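The Bell Under Milska Pond

15/02/2022

Every August, when the water drops in Milska Pond, somebody in Andbridge tells me they've heard the bell. I grew up three streets from that pond and I have never heard it. My grandmother never heard it either, though she told the story better than anyone, and she'd have been the first to brag.

For those who didn't grow up here, it goes like this. A church bell was being hauled across the ice on a sledge one winter, pulled by a gray ox. The ice gave way. The driver jumped clear, the ox went down with the bell, and now on still nights you can hear it ringing under the water. In some versions the ox bellows too. In one version, which I think came out of a summer camp, you have to be standing on one leg.

I've been looking into this on and off for a few years and I have complaints.

First, the bell. The story says it was on its way to the church at Stasano, on the far side of the pond. The church at Stasano has a bell, and it has had the same one since the building went up. Nothing in the parish record mentions a lost one. A bell was the most expensive thing those people ever bought. They wrote down the price of lamp oil and what they paid to have a gate rehung, and I'm supposed to believe they dropped a bell in a pond and left it out of the book?

Second, the weight. The old town pamphlet gives it as 1,000 pounds, a number so round that I don't trust it at all. Later tellings leave the weight out, or just say "huge." If it really was that heavy, I'd like to know why anyone would put it behind a single ox on pond ice when there was a perfectly good road. The road is on the oldest map we have. It goes around the north end and adds maybe an hour.

Third, the pond. It's 13 feet at the deepest spot in a normal year. In a dry August you can wade a good part of it, and people do. I've seen a bicycle come out of there, and a rowboat, and a great many tires. No bell.

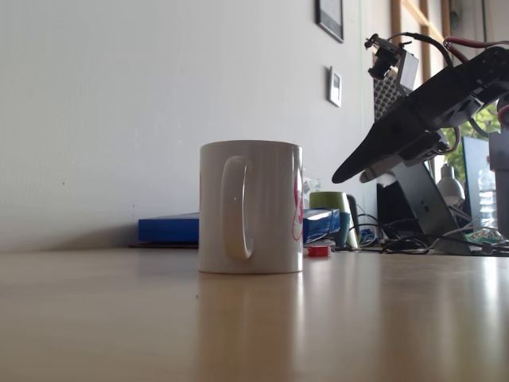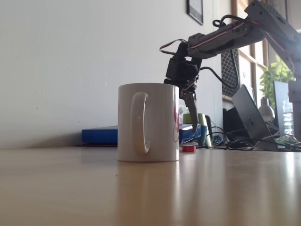 White mug on the table, both times.

So where did it come from? I used to think the pamphlet writer made the whole thing up, but that can't be right, as my grandmother had it from her mother and the pamphlet is only 65 years old. What I suspect now is that it was borrowed. There are sunken bell stories all over the place, attached to lakes and rivers and harbors, and most have the same parts: the heavy load, the animal, the one man who gets away to tell it. The folks over in Seo have one about their millpond. Theirs has a horse and no ice, and the driver was drunk. They insist ours is a copy. Ours is supposed to be older, according to us.

I put this to a reader who wrote in last year, very annoyed, to say that her uncle had heard the bell clearly on 5 separate nights. I asked which way the wind was blowing. She didn't know. It matters, and here's why: on a still night with a little air from the west, you can hear the Stasano bell from the Andbridge side, and it comes low across the water and sounds like it could be anywhere. I've stood there and listened to it. It gave me a chill, I'll admit that much, and then I looked at my watch and it was nine on the dot.

She wrote back that her uncle knew the difference. Maybe he did. I never met the man.

What I can't explain is the ox. Every version from our side of the pond says gray, even the ones that disagree on everything else. The sledge turns into a wagon, the driver turns into a priest, and the ox stays gray. I don't have a good answer. If anyone has a telling from before the pamphlet, written down, with a date on it, I'd like to see it. Please don't send me the one-leg version again.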